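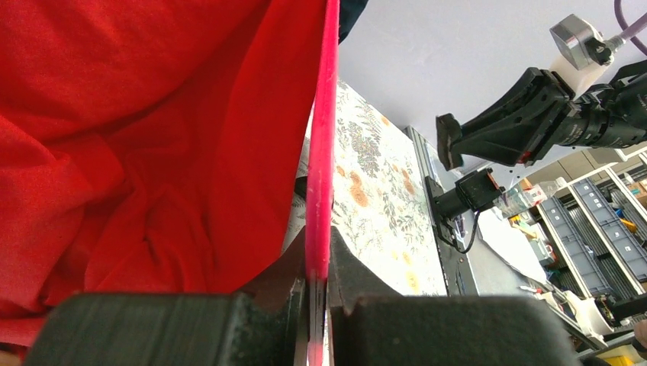
Yuxi Zeng wrote to us in May that she would have hired her first employee one year earlier if somebody had sat down with her and gone through the numbers. She also wrote that our first workshop was too long and that the part about contracts should come before lunch. Both remarks are used in this report, the second one in the section about changes.

Progress report to the Menon Fund
Project: Ula, support for technology founders making their first hires
Period: December until now
Submitted June 4, 2021 by Edin Mujić, project coordinator

1. Where we are

In the application we promised to work with founders who run a small technology business alone or with one partner, and who are close to hiring a first employee. The call received 108 applications, more than we had prepared for, and the reading took three weeks longer than in the plan. We apologized to the applicants for the delay in one common letter. Six companies were selected. Five of them are still active in the project. The sixth, a maker of booking software, was bought by a larger company in the spring and withdrew in good order. We did not replace it, as the others were already in the second module.

Mentoring is the main cost and also the main work. Until the end of May the mentors recorded 388 hours. These are hours spent with the founders, by phone, by video or in person. Preparation and travel are not in this number. In the last report format the two were mixed, and I was asked to separate them, so please do not compare it directly with the pilot.

2. What the founders did

Zanetti has two founders who both wrote code and both answered customers. With their mentor, Harish Nair, they kept a simple diary of their working time for four weeks. It showed that most afternoons went to customer messages which came back with the same questions. Before this they were sure they needed a second programmer. They changed the job advertisement to a support position, part time, and the person started in April. Harish reports that the founders still read all the messages in the evening, even the ones already answered. He discusses it with them at every meeting.

Plusik is at an earlier stage. Yoon-hee Yoo has orders enough for two people, but the payments arrive late, and a salary must be paid every month. Together with Chandrasekhar Pillai she made a cash plan for one year. According to this plan she can hire in the autumn if two of the larger customers agree to pay a part in advance. One has agreed. The conversation with the other is going on and I can not say more about it in a report which will be shared.

Yuxi hired in March. It was the quickest of all, and the contract was written with our template. The template had a mistake in the paragraph on notice periods, which her accountant found — we corrected it the same day and sent the new version to everybody. Nobody else had signed the old one.

The two remaining companies are both writing their job descriptions. One of them has written it five times now. The mentor thinks the founder is not ready to give away any task completely, and that a sixth version will not help. We agreed to pause the writing and to begin from a smaller thing: the founder will pass the invoices to an outside bookkeeper for two months, and then we will see.

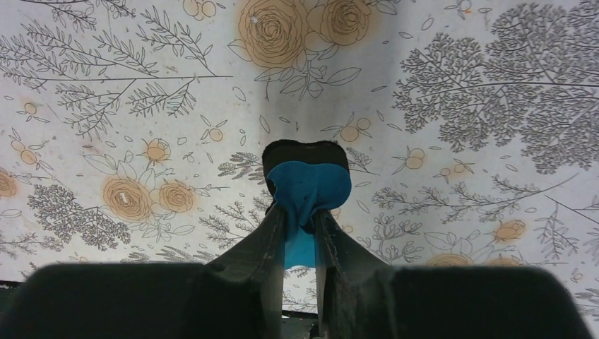

Gripper fingers above a plant-patterned surface.

3. Workshops

Three workshops took place, on contracts, on interviewing and on the first weeks of a new employee. The interviewing workshop had the best marks in the feedback forms. Participants practiced on each other, and several said that it was uncomfortable to be asked about salary by a colleague, but useful. The workshop on the first weeks was weaker. Our speaker talked mostly from the experience of a big company, where there is a personnel department and a handbook, and our founders have neither of these. I should have seen the slides before.

The fourth workshop, on giving feedback and on ending a trial period, is planned for after the summer break.

4. Money

Spending follows the budget with one exception. Room rental was cheaper than planned, as one workshop was moved online, and there is 1055 euros left on this line. We ask for permission to move this amount to mentoring hours in the autumn. The full table is in the annex. Receipts are kept at our office and can be sent at any time.

I also want to mention that the translation of the contract templates is paid but not yet delivered. The translator has asked for two more weeks and I accepted. 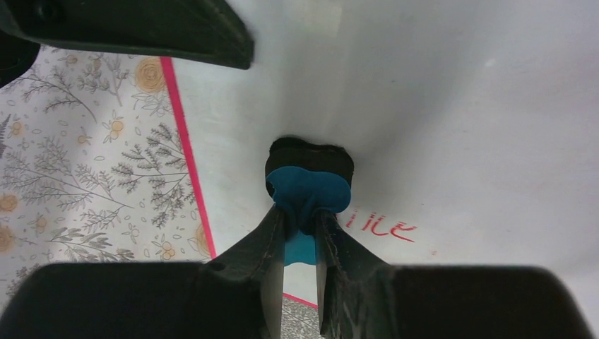 If the permission is given, the additional hours will go first to Plusik and to the founder with the invoices, who both need more meetings than the standard package has. Zanetti has told us they can continue with one call per month.

5. Changes and difficulties

We made the workshop day shorter by 90 minutes and put the legal part in the morning, as Yuxi suggested. The attendance after lunch is better now, though I would wait for one more workshop before saying it is solved.

A larger difficulty is with the mentors' calendars. Harish and Chandrasekhar both have their own companies and it happened several times that a meeting was moved twice. Founders do not complain about it openly. I learned of it from the hour sheets, where some weeks are empty and then there are four hours in one day. From June each pair fixes the meetings for the whole quarter in advance. A meeting can be moved only once, and I get a copy of the message.

We also expected that founders would ask mostly about law and taxes. They ask more often how to explain a task to another person, and what to do when the work comes back different from how they would do it themselves. Our materials have very little on this. Chandrasekhar has offered to write four or five pages from his own practice, and I would like to include them in the last module.

6. Next steps

— Planning meeting with all mentors, before the end of June
— Corrected and translated templates to all companies in July
— Fourth workshop after the summer break
— Visit to each company by the coordinator, with a short written note
— Final report in December

One question to the Fund: the agreement says that companies must be "active until completion." Please confirm if the company that was sold should be shown in the final table as withdrawn, or taken out of the table. For us both are possible, but the percentages in the annex will change.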